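Support > Cell Guides > Proko Two-Arm Table Cell > Section 8

Print this page | E-mail this page

8. Resetting the cell between runs
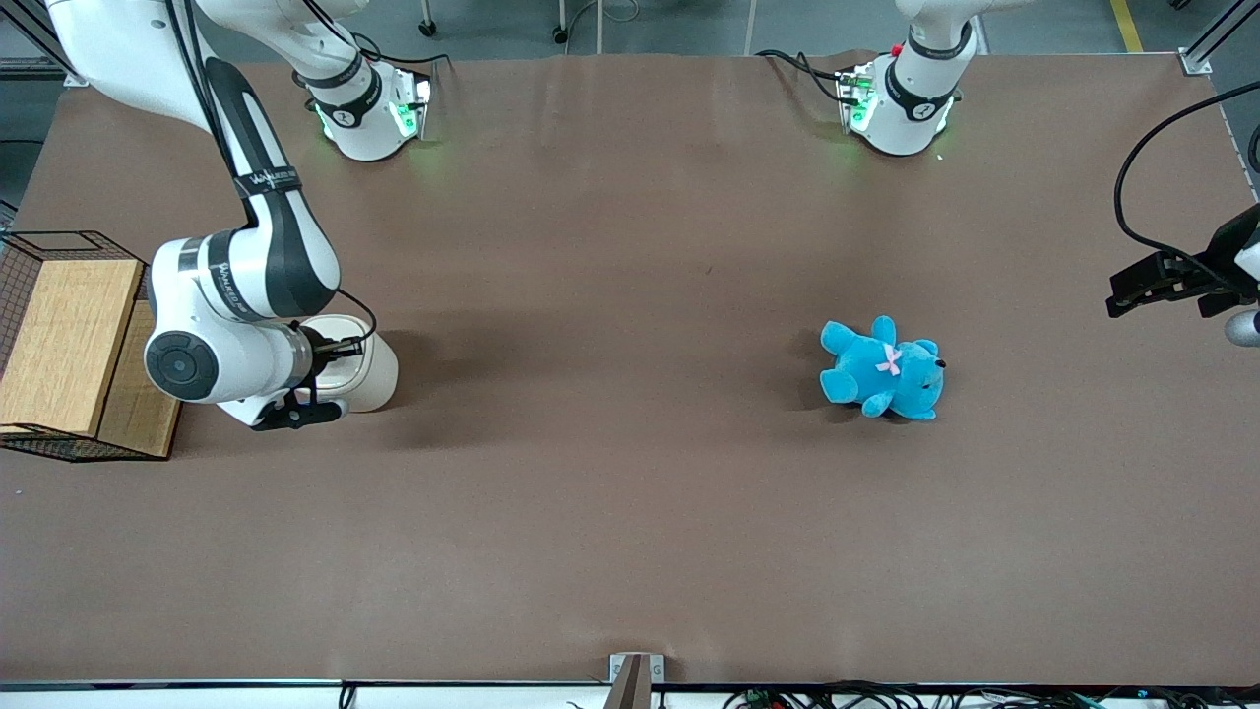
This section covers returning a Proko cell to its start position after a pick-and-place run, and the checks to make before the next one. It applies to cells with two table-mounted arms and one gripper per arm. For first-time assembly, see the binder supplied by Brarier.

Before you start

Both arms must be paused from the console. Keep clear of the table until the console reads HOLD. Code 307 means one arm has not reached its hold position – do not reach in.

CAUTION: HOLD does not cut power to the arms. For any work on a gripper or cable, shut the cell down at the main switch first.

Clearing and setting the table

1. Check that both grippers are empty. If one is still holding an item, support the item with one hand and select OPEN for that arm.

2. Look at the table covering. Smooth out creases by hand, working from the middle toward the edges. Deep creases can catch the finger tips on low picks.

3. Stand the basket at the left end of the table, within reach of the right arm. Push any side boards down until they sit inside the wire.

4. Place the item in open space between the grippers. Soft toys should be laid down, not stood up, and ribbons or tags should lie flat against the body.

5. Follow each arm cable from the forearm to the wrist. It should hang in a loose loop with no twist. A tight loop will pull at the connector when the wrist turns.

6. Check the cables behind both bases and along the front of the table. Nothing should lie on the covering.

Note: Left and right are named from the arms' side of the table. If you stand at the front rail, the right arm is on your left. The basket step is the one most often done backwards.

Homing

7. Step back behind the yellow floor line.

8. Select HOME, then RIGHT. Wait for the arm to stop, then repeat for LEFT.

9. Run the console speed at 87 percent or lower for the first cycle after a reset.

Finger pads

Inspect the pads at every reset and replace them after 3000 cycles, or sooner if an edge has lifted. Pads are sold in pairs from the Pramstead parts counter. Fit both at once – a new pad opposite a worn one will tilt the grip. Cycle counts go in the Baluyot log sheet, last column.

Page revised 11/02/2026. Replaces the September issue.

This site uses cookies to remember your language and product choices. Accept | Settings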